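Plirkar 41 Thermal Compound, 7 g syringe
Order code 3258
Maker: Grindevum
Availability: in stock

Overview
Plirkar 41 is a grey, non-curing thermal compound for use between a processor and its heatsink. It does not conduct electricity. It is supplied in a 7 g syringe with a screw cap and a flat plastic spreader. The compound is ready to use and should not be thinned or mixed with other products.

Specification
Net weight: 7 g
Colour: grey
Base: silicone oil with ceramic filler
Electrically conductive: no
Curing time: none
Storage: upright, capped, in a dry cupboard
Supplied with: one spreader, one spare cap

Suitable surfaces
Copper, nickel-plated copper and bare aluminium. The compound is also suitable for graphics chips and for chipset heatsinks held by clips or screws. It is not an adhesive and will not hold a heatsink in place. For parts without a mechanical fixing, use Osum thermal tape.

Preparation
Shut down the computer, disconnect the mains lead and lay the case on its side. Remove the cooler. Old compound should be wiped from both faces with a lint-free cloth and 98% isopropyl alcohol. Allow the surfaces to dry fully. Compound must not be applied to an open socket or to the contact side of a processor.

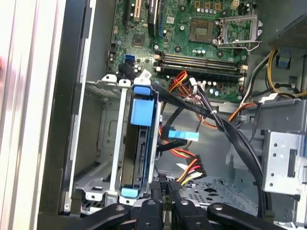

Application
Fit the processor and close the retention bracket before opening the syringe. Place a single small dot in the centre of the processor lid. Larger lids may be covered in a thin, even layer with the spreader. Lower the cooler straight down and tighten the screws in a cross pattern, a few turns at a time. If the cooler is lifted after contact, clean both faces and start again.

Cap the syringe after use. If the oil has separated in storage, discard the first few millimetres pushed out.

Related items
Bepari lint-free cloths, pack
Osum thermal tape, roll
Plirkar spreaders, pack

Ordering
Syringes are sold singly or by the box. Opened syringes cannot be returned. Box prices and data sheets are available on request from Svitlana Panasiuk in trade sales.

Page revised 8th November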